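Nustdale Workshop — Bench Notebook
12 September 2020
Entry: Surface care of the light wood tabletop, and sponges kept at the bench

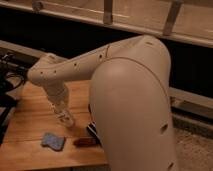

Maksym Symonenko has asked that the sponge question be settled in writing before the second table is brought over from Skusitthorpe. In his view a sponge should never stay on bare wood between tasks, as the finish on the Skusitthorpe table went cloudy in two places during August and a sponge had been left standing there overnight. He would prefer a dish.

The remark is noted and accepted in part. A sponge may remain on the tabletop while work is in progress. At the end of the session it goes to the dish beside the sink. The blue sponge is for the tabletop only and is not to be used on floors, shelving or the sink itself.

Cleaning procedure, as now followed:

Clear small items from the surface and place them in the tray. Wipe along the grain with the sponge, well wrung out. Go over the same area with a dry cloth. Allow 5 minutes before anything is set back down.

The cleaning solution is Cusi concentrate, mixed at 5 ml to 200 ml of water. A stronger mix was tried on a scrap piece in August and left a film that had to be rinsed twice. The weaker mix gave no film on the same scrap. No test has been made on the tabletop finish with anything stronger, and none is planned.

Sanding: the offcut was taken to 2,000 grit on one half and 3,000 grit on the other. By touch the difference is slight. Under the window the 3,000 half shows a little more sheen, and water beads on both. For the tabletop we will stop at 2,000 — the further step takes roughly an hour and the gain is small.

Pernov oil was applied to both halves of the offcut, one thin coat. It was still tacky the next morning on the 3,000 side. Repeat with less oil and a longer wipe-off before drawing any conclusion.

Outstanding:
Second coat on the offcut, both halves.
Dish for the sponge, to be ordered with the next supplies.
Photograph the cloudy areas on the Skusitthorpe table before they are sanded out.
M.S. to confirm which oil was used on that table originally. The label on the tin is no longer legible.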